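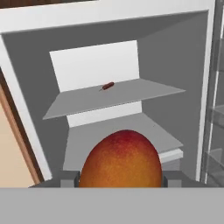

Every sound begins when something moves back and forth very quickly. This movement is called a vibration, and it travels through the air until it reaches your ears. When you shake a maraca, small seeds or beads strike the inside of the shell, and the shell vibrates. Makers of shakers choose the shape with care. Many are a smooth oval, like the mango between the two dark grey fingers, and an oval of that kind sits comfortably in a player's hand. A larger shell usually gives a deeper sound. A smaller shell usually gives a brighter one.

## What is inside a shaker?

The filling matters as much as the shell. Rice makes a soft, whispering sound. Dried beans are heavier and make a louder knock. The Wellari Children's Music Library holds 273 hand percussion instruments, and visitors are often surprised that two shakers of the same size can sound so different.

Too much filling is a common mistake. The pieces need room to move. If the shell is packed full, they cannot travel far enough to hit the sides, and the shaker becomes very quiet.

## Keeping the beat

A beat is the steady pulse in a piece of music. You can feel it when you tap your foot. Shaker players help the whole group stay together, so they must listen closely to the other musicians.

Dalva Camargo teaches percussion at the library. She asks new players to practise for 30 seconds at a time and then rest their wrists. Begin slowly. Move the shaker forward, stop it, and bring it back - the stop is what makes the sound clear.

## Try it yourself

You will need:

- a clean, dry plastic bottle with a lid
- two spoonfuls of uncooked rice
- strong tape
- an adult to help you

Pour the rice into the bottle and close the lid firmly. Wrap tape around the lid so that it cannot come loose. Shake the bottle gently, then a little faster. Now make a second shaker with dried beans and listen for the difference.

Keep small fillings away from babies and pets.

## Words to know

**Percussion:** instruments that are played by shaking, striking or scraping.

**Pitch:** how high or low a sound is.

**Rhythm:** a pattern of long and short sounds.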